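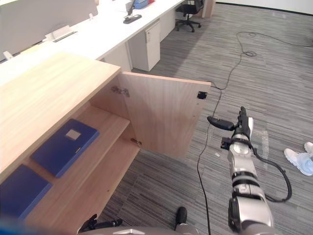 Blue folders in the cabinet.

Vokum Celebrity News: Reader FAQ

Updated October. Read this before emailing please, the inbox is a mess.

What is Vokum?
Celebrity news site. Film, TV, music, some reality. We started as a weekly email with 230 readers and the email still goes out, see below.

Do you know any celebrities?
No. We talk to publicists, sometimes. Mostly we watch the same interviews you do, just earlier in the morning.

Where do the stories come from?
Talk shows, podcasts, magazine interviews, public posts, court records. Plus reader tips. If a story came from somewhere else first we link it in the opening paragraph. If the link is missing, tell us, it's a mistake.

Do you pay for tips?
No. Never have. Credit by first name or screen name if you want it.

I saw someone famous at a restaurant. Want it?
Depends. Fine: they were at a premiere, on stage, shooting in the street. Not fine: with their kids, at a doctor's office, outside their house. We don't run home addresses or school names, don't send them.

Do you write about celebrity kids?
Only if the parent has talked about it on the record. Name and birth month if already public. No photos of kids under any circumstances.

What about pregnancy rumors?
We wait for the person or their rep to confirm. Yes this means we are slow. No, a loose coat isn't a source.

And sobriety, rehab, health?
Same rule. Their words or nothing. Comments guessing at somebody's diagnosis get deleted.

You got an age / date / movie title wrong.
Probaly. Send the link to the story and the right answer, with where you found it. Fixes are usually up by 7 p.m. and there's a note at the bottom of the story saying what changed.

Can you take a story down?
If it's wrong we correct it. If it's about you and you think it's unfair, write and say which part. Takedowns are rare but we read every one.

Why did my comment vanish?
One of these:
- over 2000 characters
- link in it
- body comments
- you were rude to another reader
Second time is a warning, third time you're out.

Can I write for you?
Recaps yes, gossip no. Award shows and season finales mainly. Stemthorpe recaps are full, sorry, we have too many people on that show already. Paid on publication.

Will you ever bring back the Dralidine column?
Get this one a lot. No plans. The old ones are in the archive under Music.

How do you say Kazlauskienė?
Used to be our quiz night name, long story. The quiz is every month, sign up through the newsletter. First 3000 entries only, then the form closes by itself.

How do I stop the newsletter?
Link at the bottom of every email. Takes a day to go through so you might get one more. Dont reply with "unsubscribe", the replies go to a different inbox.

Can I send fan mail through you?
No, we can't forward it. Look for an agency address on the person's official site.

Something else?
Use the contact form, pick the right topic from the menu.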